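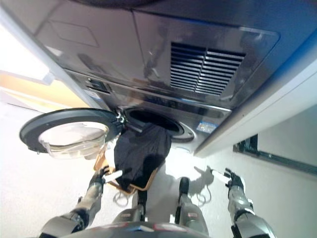
第6章 把一件衣服从滚筒里弄出来:任务层的软件

6.1 先从一件深色衣服说起

上一章结束的时候,我们手里已经有了不少零件:能跟踪轨迹的关节控制器,能算逆解的运动学库,能避障的规划器,还有一个在桌面方块上表现得相当体面的抓取检测器。如果你把课后的练习都做了,你的仿真机器人应该可以把方块从左边搬到右边,再搬回来,搬一下午都不出错。我第一次做到这一步的时候特别得意,在办公室里放了一下午视频。

然后我去写洗衣机的任务,两个星期没能让它完整跑通一次。

所以这一章我想换一种讲法。前面几章我们一直在一个模块一个模块地往上搭,每个模块都有漂亮的接口和干净的测试。这一章要讲的东西住在模块之间的缝里:谁来决定下一步做什么,谁来判断上一步做成了没有,没做成的时候往哪儿退。我们把这一层叫作任务层。教科书里常常把它压缩成一张框图最上面的那个方框,写上“任务规划”四个字就过去了。可你真去翻一个能用的机器人项目的代码,会发现这个方框里的代码行数往往比别的方框都多,而且最难看。

章首图就是我们整章要用的例子。滚筒洗衣机,门开着,一件深色的衣物从筒口垂下来,落进木头篮子里,左右两只夹爪都在旁边。我把这个任务叫作“取衣”,目标写成一句人话就是:筒里的东西都到篮子里去,篮子外面什么也没有,洗衣机和机器人都完好无损。你先别急着往下看,拿张纸,用你自己的话把这个任务拆成若干步。我等你。

好,我猜你写的是这样的东西:走到洗衣机前,找到衣服,抓住,拉出来,放进篮子,看看还有没有,有就重复,没有就结束。

我当年写的也是这个,一字不差。它没有错,错的是我以为它写完了。

比如“放进篮子”这一步。看看章首图里那件衣服,它一头还在筒口那儿,另一头已经在篮子里了。那么“衣服在篮子里吗”这个问题,答案是“是”还是“否”?方块从来不会给你出这种难题,方块要么在盒子里要么在盒子外面。衣服可以同时在两个地方,也可以三分之一在筒里、三分之一挂在门圈上、三分之一在地上。你的程序里如果有一个叫 in_basket 的布尔变量,恭喜,你已经埋下了第一个坑。

6.2 这一章你会学到什么,以及需要什么准备

读这一章之前,你应该看过第3章的坐标变换和第5章的规划器接口。阻抗控制那部分如果当时跳过去了,现在最好翻回去补一下,6.6节会用到。概率论不需要多少,能看懂条件概率就行。

读完之后,我希望你能做到几件事。给你一个陌生的家务任务,你能写出它的前提条件和成功条件,而且写出来的条件是机器人用自己的传感器测得到的。你能用行为树把任务组织起来,并且说得清每个节点失败以后控制权交给谁。你还应该能拿着一份运行日志,在不看录像的情况下讲出那次运行发生了什么。最后这一项看着最不起眼,我个人觉得最值钱。

配套的代码放在 Grakine 仓库的 laundry 目录下。Grakine 是我们课上一直在用的那个教学框架,前面几章你已经跟它打过交道了。如果你的版本还停在第4章的标签上,请先更新,行为树的运行时是后来才合进去的,旧版本里导入会直接报错。仿真场景叫 drum_unload,里面有一台滚筒洗衣机、一个篮子和一组可以换的布料模型。没有实体机器人也完全可以学完这一章,布料仿真慢一点,你泡杯茶等它就行。

记号上有一个小提醒。从这一章起我用“左手”“右手”指机器人自己的左右,用“门侧”和“墙侧”指洗衣机两边。头部相机的画面可能是颠倒的,安装方式不同,画面朝向就不同,画面里的“上”和重力的“上”完全可能是两回事。请你养成习惯:代码里凡是出现 up、down、above 这类词,后面必须跟着坐标系的名字。我见过把“篮子上方”写成图像坐标系里 y 减小的方向的,在一台机器人上跑得好好的,换一台就把衣服往天花板上举。好吧,那是我写的。

6.3 三种“知道”

任务层做决定要靠信息,而信息的来源五花八门。我习惯把机器人的“知道”分成三类,这个分法不算严谨,但是调试的时候特别好用。

第一类是测到的。关节编码器说肘关节在某个角度,力传感器说手腕上有某个大小的拉力,相机说某块像素是深色的。这些数值有噪声、有延迟,可它们毕竟是刚刚从物理世界里来的。

第二类是推出来的。分割网络说这块像素是布,位姿估计说筒口的圆心在某处。推断用了测量,也用了模型,模型在训练的时候没见过的东西它照样会给你一个答案,而且语气很笃定。

第三类是假定的。篮子没人动过,门没有自己合上,刚才抓住的衣服现在还在手里。没有任何传感器在支持这些说法,程序这么认为,只是因为上一次它是真的。

绝大多数让人抓狂的故障都出在第三类伪装成了第一类。程序里有一个变量 holding = True,你看到它的时候会下意识地觉得机器人“知道”自己拿着东西。可你去查这个变量是谁赋的值,发现是闭合夹爪那个函数在返回之前顺手写的。它唯一的依据是“我发了闭合指令”。衣服滑出去了?它不知道,它也没打算知道。

Grakine 里为了逼大家面对这件事,世界状态的每个条目都必须带三个字段:值、来源、时间戳。来源只能取 measured、inferred、assumed 三者之一。你写的时候会觉得烦,真的很烦,Orysia Melnychuk 当初提出要加这个限制的时候,我在评审里写了好长一段反对意见。后来我们在 Stelmakh 的测试间里查一个丢衣服的问题,打开状态记录,整整一屏的 assumed,我就再没提过那段意见了。

写成伪代码,一个条目长这样:

state.set("gripper_left.holding", value=True, source=MEASURED, stamp=now, evidence="finger_gap > gap_empty")

evidence 是给人看的,随便写什么都行,但必须写。注意这里的依据是手指间隙:夹爪收到闭合指令以后没能完全合拢,说明中间夹着东西。这是一个便宜又实用的测量。薄布会让它失灵,一层薄棉布夹在指尖,间隙小得跟空夹差不多,这时候要靠提起来以后手腕上的负载变化来补。两条证据合起来比任何一条都强,6.5节会讲怎么合。

6.4 感知:这台洗衣机为什么不好看

说“不好看”,我的意思是不好用相机去看。它长得还是挺漂亮的。

我们把场景里的麻烦挨个过一遍,顺便复习一下第2章的传感器知识。

机身是深灰色的,而且有光泽。结构光和主动红外的深度相机靠接收自己打出去的光来工作,深色表面吸收得多,光滑表面又把光往别处反射,两样凑在一起,深度图上就会出现一片一片的空洞。新手经常在这里犯一个错误:把没有深度的像素当成“很远”。规划器一看,前面空荡荡的,于是手臂就高高兴兴地朝着面板去了。没有读数就是没有读数,请把它单独作为一类处理,在占据地图里标成未知,并且让规划器把未知当成障碍。代价是有时候规划器会说无路可走,那就换个角度再看一眼,总比撞上去好。

门上有一块透明的圆窗,鼓出来像只碗。深度相机看它的时候,一部分光穿过去打在后面的地板上,一部分在曲面上折来折去,你得到的点云里门框还在,窗的位置是个洞,洞里能看见地板。从点云的角度讲,这扇门就是一个圆环,手臂完全可以从中间穿过去!解决办法很土:门打开以后,只要检测到了那圈黑色的框,就在碰撞模型里放一个实心的圆盘,再往外凸的那一侧加一层厚度。用先验知识去补传感器看不见的东西,这种事在家庭环境里要做很多次,不丢人。

衣服是深色的,筒口里面也是暗的。布和背景之间几乎没有对比度,分割网络在边界上就开始猜。我们试过调高曝光,结果另一个问题冒出来了,房间一侧亮得很,浅色地面一下子就过曝成一片白,篮子的边缘跟着一起糊掉。一张图里又有很亮的地面又有很暗的筒口,单次曝光怎么调都会牺牲一头。配套代码里的做法是拍两张不同曝光的图,暗处用长曝光那张,亮处用短曝光那张,各自跑分割,最后在掩码层面合并。两次曝光之间头部和手臂都必须静止,所以感知节点会先向控制层申请一个“冻结”,拿到确认以后再拍。

还有影子。夹爪的影子落在浅色的台面或者地面上,黑黑的一团,连手的形状都有。对一个学会了“深色软塌塌的一块就是衣服”的网络来说,这太像一件掉在外面的深色衣物了。我们的程序有一阵子特别爱去捡自己的影子。它把手伸过去,影子就跟着动,它重新检测,再伸,影子再动,活像猫追激光点。修复起来有好几种办法,我最喜欢的一种是用高度:衣服再薄也比地面高出一点,影子没有厚度。深度噪声大的时候这个判断不可靠,那就再加一条,把已知的光源方向和手臂模型投影一下,落在预测阴影区里的候选统统降低置信度。最省事的一种办法是把手挪开再看一眼,影子会走,衣服不会。

最后提一下线缆。地面上松松地盘着的白色细线,在浅色背景上对比度很低,分割网络看不见它,深度图也分辨不出来。它对取衣任务的影响看上去很小,直到夹爪在篮子旁边往下探,把线和布一起夹起来。线缆检测到现在也是个开放问题,我没有好办法推荐给你,只能建议你在夹取以后检查一下负载曲线:布的负载随着提起的高度慢慢增加,线一旦绷紧,力会突然往上蹿。程序看到这种尖峰就该立刻松手。

6.5 把证据攒起来

现在你手上有好几条互相不太一致的线索了,该信谁的?

完整的答案是贝叶斯滤波,第8章会认真讲。这一章我们用一个简化版,够用,而且能在纸上算。对每个你关心的命题,比如“左手夹着布”,维护一个对数几率 L。每来一条证据 e,就加上它的权重:

L = L + log( P(e | 命题为真) / P(e | 命题为假) )

L 很大就相信,L 很小就不信,在中间就承认自己不知道,去主动收集新的证据。公式本身你在统计课上见过,这里值得琢磨的是那两个条件概率从哪里来。我的建议是去数。在仿真里夹一批各种各样的布,记录每次手指间隙的读数,再空夹一批,同样记录,两个直方图画出来,比值就有了。我们为配套代码准备的那份表是在 3,000 次仿真夹取上统计出来的,文件名叫 grip_evidence.csv,你可以直接用,也可以照着脚本给自己的夹爪重新跑一遍。实机上的比值跟仿真会有出入,尤其是薄布和有弹性的布,所以表里留了一列缩放系数,默认是一。

有两件事情特别容易忘。

一件是证据要独立。你用同一张图片跑了五遍同一个分割网络,那不叫五条证据。连续几帧画面如果相机和物体都没动,它们之间的相关性也极高,一股脑加进去,L 会飞快地冲到天上,程序变得自信满满又错得离谱。配套代码里规定,同一来源的证据要么隔开一次视角变化,要么隔开一次动作,否则只计一次。

另一件是证据会过期。手里夹着布这件事,刚测完的时候很可信,手臂甩了一大圈以后就没那么可信了。我们的做法是让 L 朝着零衰减,衰减速度跟手臂运动有关,动得越猛衰减越快,静止的时候几乎不变。这样一来,长距离移动之后程序会自己觉得“心里没底”,自动触发一次检查。我很喜欢这个设计,它让机器人看起来有点谨慎,像一个端着汤走过房间的人,到了桌边总要低头看一眼。

6.6 拉,以及什么时候别拉

抓住了布以后要往外拉。方块搬运里没有“拉”这个动作,抓起来直接走就是了,物体跟着手一起动,轨迹完全由你决定。布就不一样了,它的另一头可能缠着别的衣服,可能卡在筒口的胶圈里,也可能什么都没挂住,轻轻一带就全出来了。你在抓的那一刻没有办法知道是哪一种。

用纯位置控制去拉,等于告诉手臂“不管遇到多大的阻力都要到那个点”。电机是很听话的。我还记得胶圈被带着翻起来的声音,你们不会想听的。

用阻抗控制,我们给末端设定一个虚拟的弹簧和阻尼:

F = K (x_d - x) + D (v_d - v)

x_d 沿着拉出方向慢慢往外走,实际位置 x 跟着走。布很松的时候 x 紧跟着 x_d,两者的差很小;布被挂住的时候 x 停下来,差越拉越大,力也跟着涨。于是这个差值本身就成了一个探测器。你不需要在布上装任何传感器,手臂自己就能感觉到“拽不动了”。

刚度 K 怎么选?沿着拉出方向要软,横向可以硬一些,免得手被布带着撞上门圈。六个方向的刚度不用一样,写成对角阵就行,对角元素的坐标系请用筒口坐标系,别用基坐标系,否则机器人换个站位你就得重新调一遍。阻尼一般按临界阻尼附近给,布突然松脱的时候弹簧里攒着的能量会一下子释放出来,阻尼太小手会弹出去。所以还要给 x_d 和 x 的差设一个上限,差到了上限,x_d 就停下来等。

拉不动了以后怎么办?这是任务层的问题了,控制层只负责如实报告。我们在代码里给“拉”这个技能定义了四种返回:出来了,拽不动,滑脱了,超时。请注意它没有返回布尔值。成功和失败两个字太少了,装不下任务层做决定需要的东西。拽不动要先放松,把布往回送一点,换个方向再试;滑脱了要重新看、重新抓;超时往往说明我们的模型哪里不对,应该停下来叫人。三种失败,三种完全不同的后续,要是合并成一个 False,上层就只剩下“再来一次”这一招可用。

双臂在这里能帮上大忙。一只手把布拉出一截以后,另一只手在靠近筒口的地方接住,前一只手松开,再去接。两只手轮换着来,像往上拽井绳。每次只需要拉一小段,手臂不用伸得很远,布也一直有一只手攥着。难点在交接:必须确认后手抓牢了,前手才可以松。“确认”两个字用的就是上一节的 L。

6.7 行为树登场

铺垫了这么久,终于可以组织任务了。

最朴素的写法是一大段顺序代码加上 if。我不反对你先这么写一遍,写一遍你才会知道它在哪里崩溃。它的问题在于,家务任务里几乎任何一步都可能失败,失败以后可能要退回到之前的任意一步,于是 if 里面套着 while,while 里面套着 try,改一处要重读全部。

有限状态机好一些,状态和转移画成图,一目了然。我给取衣任务画的第一张状态图有 13 个状态,贴在白板上还挺整齐。后来每发现一种新的失败,就要从好几个状态分别连一条线到恢复状态去,恢复完了还得记住从哪里来、回哪里去。等状态涨到 28 个的时候,白板上那张图已经没有人愿意看了,包括我。Ilze Stankevičius 路过,看了一会儿,问我哪条线是对的。

行为树的思路是把“下一步去哪儿”这件事从每个节点里拿走。一个节点只管向父节点报告三种结果之一:成功、失败、还在做。父节点按照固定的规则处理孩子的报告。最常用的父节点有两种,顺序节点从左到右执行孩子,有一个失败就整体失败;选择节点也是从左到右,有一个成功就整体成功。就这么两条规则,组合起来能表达的东西多得惊人。

你可能要问了,刚才不是说“拉”有四种返回吗,怎么又变回三种了?好问题。行为树的节点对父节点只说成功、失败、还在做,具体的失败原因写进世界状态里,带上时间戳和来源,给后面的兄弟节点去读。控制流保持简单,信息一点也不丢。

取衣任务的主干写出来是这样的,缩进表示父子关系:

顺序 取衣
 检查 篮子已定位
 选择 门
 检查 门已打开
 技能 开门
 重复直到失败
 顺序 取一件
 检查 筒内可能有布
 技能 定位布料
 技能 抓取
 选择 拉出
 技能 拉
 顺序 松动再拉
 检查 上次原因是拽不动
 技能 回送一段
 技能 换方向拉
 顺序 重新抓
 检查 上次原因是滑脱
 技能 定位布料
 技能 抓取
 技能 拉
 技能 送入篮子
 检查 没有布挂在篮外
 检查 筒内确认为空

有几个地方值得停下来看看。

“门”这个选择节点是行为树里的经典写法,先检查目标是不是已经达成,没达成再去做。这样写的好处是整棵树可以随时从头执行,已经做完的部分会飞快地被跳过去。机器人断电重启,或者有人走过来替它把门打开了,程序都不需要任何特殊处理。

“筒内可能有布”和“筒内确认为空”用的是同一个命题,阈值却不一样。前者只要 L 没有低到底就放行,后者要求 L 非常低,并且证据必须来自至少两个视角。深色袜子贴在滚筒壁上是取衣任务的头号漏网之鱼,宁可多看几眼。

然后请你盯住“重复直到失败”。它有一个毛病,我故意留着没改。取一件里面任何一步失败都会让循环结束,筒里没有布了会结束,抓了三次都抓不住也会结束,两种情况在父节点看来一模一样。好在最后还有“筒内确认为空”兜底,第二种情况下整棵树会正确地报告失败。可是它会直接放弃,不会再试。怎么改比较好?练习6.4就是这个,先想想,别翻答案。

6.8 成功到底怎么写

回到开头的问题,“衣服在篮子里”怎么定义。

我们试过好几个版本。最早的版本是夹爪在篮子上方松开了就算,这是纯粹的 assumed,不提也罢。第二个版本看篮子区域里有没有布的像素,有就算,结果衣服一半还挂在筒口,程序已经开始庆祝了。第三个版本反过来,问的是布的掩码里有没有一块连通区域同时碰到筒口和篮子。要是有,说明衣服正横跨两边,还得继续;没有,再去看筒里和地上。

第三个版本是现在用的,它把正面的问题换成了反面的问题:篮子以外的地方还有没有布。篮子里面一团一团的布叠在一起,感知很难说清楚有几件、有没有放好;篮子外面本来应该是干净的,出现一块布就相当显眼。挑容易看清的那一面去问,这个小技巧在别的任务里也经常管用。洗碗机任务里我们不去数架子上的盘子,只看水池里还有没有。

当然第三个版本也会出错。深色的布贴着深色的门圈,掩码断成两截,程序就以为两头没连着。补救的办法是碰一碰:让手捏住篮子这一端,轻轻往外提一下,如果筒口那一端的像素跟着动,那就是同一块布。用动作去换信息,在文献里叫交互感知,第9章有一整节讲它,到时候你会发现我们在这里已经偷偷用过了。

写成功条件的时候,我建议你每次都问自己一遍:假如机器人什么都没干,这个条件会不会也成立?空筒、空篮子、干净的地面,按照第三个版本,任务一开始就“成功”了。这算不算问题,要看你怎么想。对于用户来说,没有衣服要取,当然就是取完了。对于测试来说,你会得到一批漂亮的、毫无意义的成功记录。所以我们的测试脚本在开始之前会单独断言一次筒内有布,断言失败就作废,不计入成功率。

6.9 日志,啰嗦一点没关系

每一次节点开始、结束,每一次世界状态的改变,都写一行。时间戳统一用同一个时钟,头部相机、左右手臂的控制器如果各有各的时钟,请在启动时对齐并且把偏移量也写进日志。你以后会感谢自己的。

下面这几行摘自配套代码的示例日志,我删掉了时间戳:

抓取(左) 开始 目标来源=inferred
gripper_left.holding L: 0.0 -> 1.9 依据=finger_gap
抓取(左) 成功
拉 开始 刚度坐标系=drum
拉 失败 原因=拽不动
回送一段 开始
gripper_left.holding L: 1.9 -> 1.6 衰减
回送一段 成功
换方向拉 开始
gripper_left.holding L: 1.6 -> -2.1 依据=wrist_load
换方向拉 失败 原因=滑脱

没有图,没有视频,可是你应该能讲出这个故事来:抓得不算特别牢,一拉就卡住了,往回送了送,换个方向再拉的时候手滑了。接下来呢?对照6.7节的树走一遍,选择节点会去试第三个孩子,它的检查条件读到“滑脱”,放行,于是重新定位、重新抓。如果你顺着树走出来的下一行跟我说的一样,行为树这一关你就算过了。

看日志的时候有一个工具叫 Wornard,是个小小的回放程序,能把树画出来,沿着时间轴给节点染色,成功绿,失败红,还在做是黄的。配套仓库里有它的配置文件。我推荐你先自己读几份纯文本的日志再去用它,颜色太好看了,容易让人只看颜色不看原因。

6.10 关于安全的几句话

任务层的代码不应该是最后一道防线。力矩限制、速度限制、急停,这些要放在控制层甚至硬件里,任务层写得再烂也突破不了。我在课上见过同学把碰撞检查写成行为树里的一个“检查”节点,逻辑上没问题,可是树的执行频率比控制循环低得多,等它轮到这个节点,手早就到了。

洗衣机也请你当成需要保护的对象。门铰链的侧向受力能力很有限,门打开以后手臂不要从门的上方压过去,宁可绕远。胶圈怕尖的东西,夹爪指尖如果有棱角,贴一层软垫再开始实验。还有,实机实验之前先断开洗衣机的电源,门锁和滚筒都不归你的程序管,你不会希望它们中途有自己的想法。

6.11 动手之前的几道热身题

这些题放在正文前面做最好,后面各节会陆续用到你的答案。

练习6.1 打开 drum_unload 场景,把头部相机旋转一百八十度,重新运行示例程序。列出所有因此出错的模块,并且把每个错误归到一个没有写明坐标系的变量上。

练习6.2 找一件自己的深色衣服和一件浅色衣服,分别搭在深色和浅色的背景上拍照,用示例分割网络跑一遍。哪一种组合最差?用双曝光合并以后改善了多少?照片请自己拍,手机就可以。

练习6.3 证明:如果两条证据在命题为真和命题为假时都条件独立,那么先后加入的次序不影响 L。再举一个加入衰减以后次序会影响结果的例子。

练习6.4 修改6.7节的树,让它能够区分“筒里没有布了”和“抓不住”。要求不增加新的返回值类型。提示:想一想检查节点应该放在循环的里面还是外面。

练习6.5 为双臂交接写一个顺序节点,保证任何时刻至少有一只手的 holding 命题满足 L 大于阈值。然后找出一种情况,使得你的保证在日志里成立、在物理世界里不成立。

练习6.6 衣服垂在筒口和篮子之间,机器人突然重启。假设世界状态全部丢失,从根节点开始执行你的树,写出每个节点的返回。如果有一个技能在这种情况下会做出危险动作,给它补上前提条件。

做到6.5的同学多半会卡一会儿,我们课上讨论最久的也是这道。卡住了就先去读6.12节,那里从单只手的抓取技能开始,一行一行地把代码写出来。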